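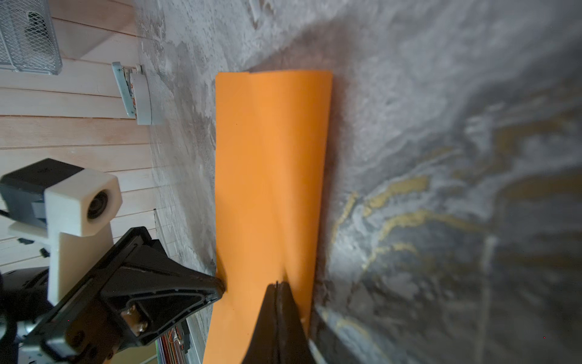
La peregrinación sin censo: cómo gestiona Sernura su temporada alta

El santuario de Sernura recibe a sus visitantes por una sola puerta. La configuración data de la última reforma del recinto y condiciona todo lo demás: el horario, la distribución de las cocinas, el recorrido de las procesiones y, en los meses de mayor afluencia, la propia liturgia. En julio, la puerta se abre a las cuatro de la madrugada y no se cierra hasta después de la oración de la noche.

La entidad gestora, la fundación Öztürkmen, no publica cifras de asistencia anual. Su argumento es de orden doctrinal: el peregrino no se inscribe. No existe registro de entrada, ni billete, ni pulsera. El único dato que se recoge de forma sistemática es el número de camas ocupadas en la hospedería, cuya capacidad es de 500 plazas. En temporada alta se habilitan otras 200 en el patio norte, bajo toldo, con lo que el total asciende a 700. Quien llega cuando esas plazas están cubiertas es derivado a Iltar, la localidad situada valle abajo, cuyas casas acogen peregrinos por una costumbre anterior a la fundación.

El sistema de derivación carece de base escrita. Las familias de Iltar cuelgan un paño en la ventana cuando disponen de sitio y lo retiran cuando dejan de tenerlo. El ayuntamiento intentó sustituir el procedimiento por una lista municipal de alojamientos, con inspección previa y tarifa máxima. La lista duró una temporada. Las casas inscritas quedaron obligadas a declarar una actividad que sus propietarios no consideraban económica, y la mayoría solicitó la baja antes del otoño.

Purmont, 32 kilómetros al este, siguió el camino contrario. Su santuario, de dimensiones parecidas, introdujo la reserva obligatoria por franjas de dos horas. La medida redujo las esperas en el acceso y permitió programar la limpieza de las fuentes de ablución. También modificó el perfil del visitante. Los grupos organizados ocupan ahora las franjas de la mañana, y los peregrinos a pie, que no pueden garantizar una hora de llegada, se concentran en las últimas de la tarde o continúan hasta Sernura sin detenerse.

La diferencia entre ambos modelos se aprecia sobre todo en las cocinas. En Purmont, el número de raciones se fija la víspera a partir de las reservas. En Sernura se cocina por calderos: el segundo se pone al fuego cuando el primero va por la mitad, y así sucesivamente hasta la noche. El excedente se reparte en Iltar. La fundación admite que el método genera un gasto variable en grano y combustible, pero lo asume dentro de la partida de limosnas, de modo que no figura como coste de explotación.

La obra prevista para el próximo ejercicio afecta a la sala de ofrendas. El proyecto contempla sustituir el pavimento, abrir una segunda salida y renovar las mesas en las que se depositan las donaciones en especie. El punto más discutido ha sido el revestimiento. La propuesta inicial, piedra pulida en todos los paramentos, fue rechazada por su reverberación durante la recitación. La alternativa combina dos materiales en una disposición corriente en otros ámbitos: superficie horizontal de dibujo marmóreo, gris con vetas blancas y beis, y paredes de tablas verticales de madera en tonos rosa pálido y blanco, como las que se ven aquí.

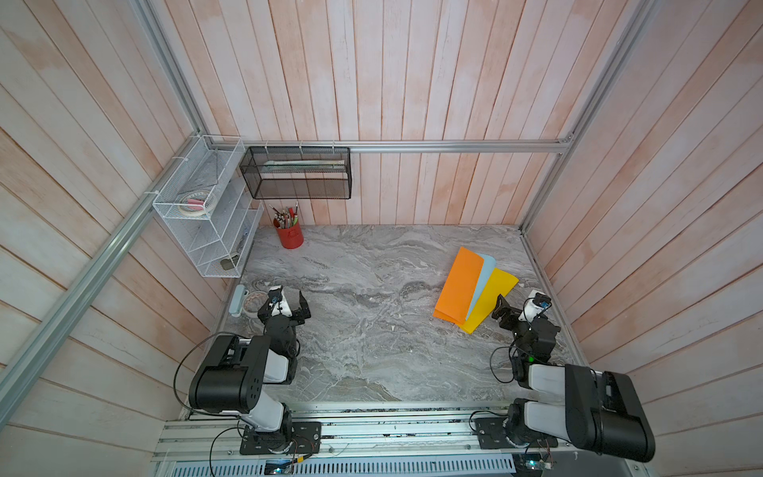 El pliego no impone un tono concreto para la madera. Exige, en cambio, que las tablas puedan desmontarse una a una, dado que detrás discurre la conducción de agua de las fuentes y las reparaciones son frecuentes. Las mesas conservarán la altura de las actuales, con sus cantos vistos y sin tapetes; un tablero veteado como el de la fotografía, de fondo gris y aguas blancas, carbón y beis, cumpliría lo que se pide en cuanto a color. El resto de los requisitos es de resistencia al desgaste y de facilidad de lavado.

Queda sin resolver la cuestión de la puerta. La segunda salida de la sala de ofrendas daría al camino de Iltar y permitiría separar los flujos de entrada y de salida, una petición reiterada de los servicios de emergencia de la comarca. Los lectores del santuario se oponen: la tradición local sostiene que el peregrino debe salir por donde entró. La fundación ha planteado una fórmula intermedia - salida abierta solo de noche y en caso de evacuación - que figura ya en los planos, aunque no en el reglamento del recinto.

Mientras tanto, la temporada se prepara con los medios habituales. El toldo del patio norte se ha enviado a reparar, los calderos se estañan en Iltar y el turno de noche de la hospedería se ha ampliado con personal de cocina. Purmont ha ofrecido compartir su sistema de reservas sin coste de licencia. La respuesta de Sernura, remitida por escrito, agradece el ofrecimiento y lo aplaza hasta que concluyan las obras de la sala.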